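Nornar publishes first results of the Jevach chores program

13 August 2020 – Nornar, a small company for workshop automation, today published the first results of Jevach, its program which asks a simple question: can machines already do the small chores of the household and the shop floor?

The short answer is "some of them, and slowly". Since May, the two-armed Omis station made 500 attempts at tidying work, such as picking up small hardware, putting bits back in a tray and moving light plastic fittings to their place. Larger parts gave few difficulties. Small metal pieces lying flat on a surface remain the hardest, and a person with some practice is still much faster.
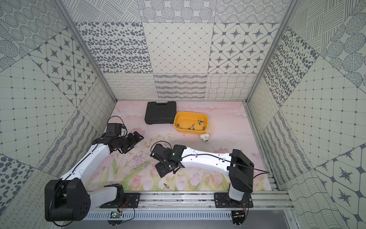
Patterned surfaces were also a part of the study. A kitchen or a garage is seldom one plain colour, and a system that works only on a grey bench would be of little use to our customers. Nornar is therefore careful with its claims – the company does not offer a home product at this time and has not set a date for one.

For small repair shops the outlook is closer. Sorting at the end of the day is dull labour, and it can run overnight, when speed matters less. Nornar will place 6 stations with partner shops in Calimlim for a trial period. Each shop keeps its own tools and its own habits, and the stations must adapt to them.

The full report, including the failed attempts, is available free of charge from the Nornar press office on request. Please quote reference 1461.

About Nornar
Nornar develops and tests automation for workshops and small manufacturers. Its centre is in Calimlim.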